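Boletim da Caldeira
Obras, contas e avisos de fevereiro

Vai curto e às pressas que o fecho é hoje às 18h. Quem quiser discutir com calma, o forum está aberto e a cozinha também.

Água. É o assunto do mês, outra vez. O contador geral marcou 3412 na leitura de janeiro, a mais alta desde que o edifício tem contador geral. Na leitura anterior eram 3121. Antes que comecem os telefonemas: é consumo em litros por dia, média do mês, prédio inteiro, incluindo a rega do pátio e a lavandaria comum. A rega esteve fechada. Portanto ou lavámos todos muito mais, ou há fuga.

Há fuga. Descobriu-a o Ifor Prothero do terceiro esquerdo, de ouvido encostado à parede das escadas às duas da manhã, e a quem peço desculpa por ter respondido mal quando me tocou à porta. É na coluna de água quente, entre o segundo e o terceiro piso. Não dá mancha porque corre por dentro da courette e sai para o esgoto do pátio. A Mamex veio cá na manhã seguinte, pôs uma braçadeira provisória e avisou que aquilo aguenta umas semanas, não aguenta um ano.

Orçamentos. Temos dois. A Mamex quer mudar só o troço roto, 900 euros mais IVA, um dia de trabalho. A Dakthorpe quer mudar a coluna toda e manda o valor quando fizer a visita, que já foi adiada duas vezes (não por nós). O meu palpite é que se faça já o troço e se ponha a coluna na ordem de trabalhos da assembleia. Mas é palpite, quem decide são os condóminos. Votação por papel na caixa da entrada, até ao fim do mês. Sim, também vale bilhete por baixo da minha porta, desde que traga a fração escrita. No mês passado apareceu um que dizia só "concordo". Com o quê, não sei.

Corte de água. Se passar a proposta da Mamex o corte é das 9h às 17h, só água quente em princípio, mas na prática encham uns jarros. Da última vez "em princípio" foi o prédio todo até à hora do jantar. Fechem a torneira de segurança de casa antes de sair e não deixem máquinas programadas. Quando a água voltar, abrir primeiro a torneira da cozinha, devagar, sem o filtro na ponta, e deixar correr até vir limpa. Só depois o esquentador. Quem tem o esquentador novo da sala comum na memória sabe do que falo.

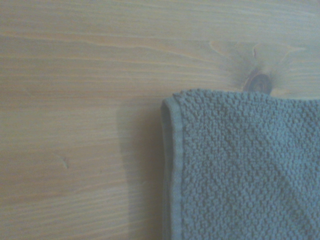 Quem paga a reparação, o condomínio ou os donos do segundo e do terceiro?
Paga o condomínio. A coluna é parte comum até à torneira de corte de cada fração, dali para dentro é de cada um. A despesa sai do fundo de reserva e não mexe na quota deste trimestre.

Seguro. Participei na mesma, embora a franquia deva comer quase tudo. O perito ainda não marcou. Se alguém do segundo ou do terceiro tiver tinta a empolar no corredor tire fotografias já, com a data num papel ao lado, e mande-mas. Depois de pintado não há nada a reclamar.

Porta da rua. A mola foi afinada, já não bate. Se voltar a bater avisem em vez de a calçar com o vaso. O vaso é da dona do rés-do-chão e já vai no segundo prato partido.

Arrecadações. A Omwood entrega as prateleiras novas durante o mês, vêm em tábuas por montar. Preciso de 7 pessoas para uma tarde, duas com aparafusadora própria. Até agora tenho três nomes, um deles o meu. As prateleiras vão para as paredes do fundo e o corredor tem de ficar livre, por causa dos bombeiros, que já nos chamaram a atenção uma vez. O que estiver no chão sem etiqueta passa para o canto ao pé da caldeira e fica lá até à assembleia. Bicicletas incluidas.

Lavandaria. Horário mantém-se, das 8h às 21h. Enquanto a coluna estiver com a braçadeira, por favor programas a frio ou a 30 graus, para não puxar pela água quente. A folha de marcações acabou, pus uma nova dentro da porta. Quem risca o nome dos outros é favor parar.

Contas do trimestre afixadas no átrio. Há um erro na terceira linha, a limpesa aparece somada duas vezes, o total em baixo está certo. Corrijo quando tiver tinteiro.

Papéis de voto no átrio, ao lado das contas. Leitura seguinte do contador na primeira semana do mês que vem, às 10h, quem quiser assistir desça à cave.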